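Kallex Street Community Garden — May members' meeting
Started 6:30 p.m. in the tool barn, ended a little after eight
Minutes: Rizwan Baloch

## 1. Last month's minutes

Approved with one fix: the hose reels went to the east beds, and I had written west. Sorry, east beds!

## 2. Money

We have $3,095 in the account after the spring seedling sale, which is our best May balance ever. The water bill came to $110 and has been paid. Dolores asked if the sale money has to be spent by fall. It doesn't, but the soil delivery will eat a good part of it anyway.

The Stororix shed quote came in at $1,481 with delivery. People liked the double doors (the wheelbarrows would finally go in straight). Hank wants to know if the floor is included before we vote. Rizwan will call and ask.

## 3. Beds and water

- All the beds are taken for the season and there is a waiting list, so please speak up if you won't be using yours.
- The drip line on the north side has been patched twice in the same spot. Hank and Priya will replace the whole run on Saturday morning, starting at 8. Bring gloves and a hose cutter if you own one.
- Slugs are bad in the lettuce. Priya had great luck with boards laid flat overnight and turned over in the morning, and several people are going to try it.
- Squash goes in once the nights warm up. Dolores has extra starts — yellow crookneck and one flat of something unlabeled that she swears is zucchini.

## 4. Harvest Day

This took up most of the evening, and there were so many good ideas that I probably missed a few. We settled on an afternoon start, with the kids' table near the gate and the food tables under the maple. Last year's chili will be back by popular demand. Ahn Bakery has offered rolls again, and we said yes before Lena finished the sentence.

Lena would like play fruit and vegetables on the kids' table for a sorting game, with real produce next to it for smelling and tasting. Everyone loved this. We talked for a while about which kinds to include, and the group leaned toward things kids don't see growing here, such as avocados, along with the easy ones.
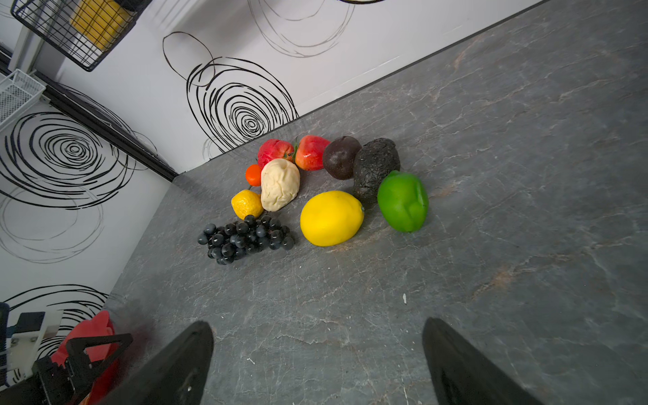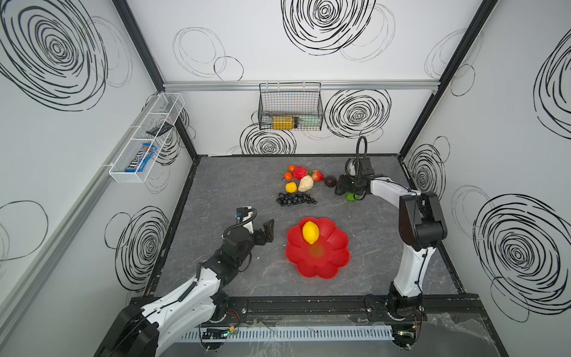 *Item 4, play produce. First picture: red apples, a plum and an avocado. Second picture: the red bowl.*

Lena will write the sorting cards and keep the words short enough for new readers. Marcus offered to paint a big sign for the gate and asked for color suggestions. He got far too many, so he will bring two sketches next time and we'll pick one.

We agreed to print 200 flyers. The library and the hardware store have both said they'll take a stack. Marcus will ask at the school too.

## 5. Compost

The new three-bin setup is working beautifully and the finished stuff in bin one smells like a forest floor! Please chop up corn stalks before tossing them in. No bread, no cooked food. Priya is going to repaint the labels, as the rain took most of the lettering off.

Flillness, the yoga group that meets on the lawn, asked if they could drop off their fruit peels after class. Agreed, bin three only.

## 6. Anything else

Somebody left a very nice green trowel by the spigot. It's hanging on the nail inside the barn door.

Dolores brought rhubarb bars, and the recipe was requested by pretty much the whole room. She will pin it to the board — the trick is orange peel in the crust.

## To do

- Rizwan: call Stororix about the shed floor
- Hank and Priya: drip line
- Lena: sorting cards, confirm rolls with Ahn
- Marcus: sign sketches, flyers, school
- Dolores: squash starts, rhubarb recipe

Next meeting same time, same place. Hank has the key.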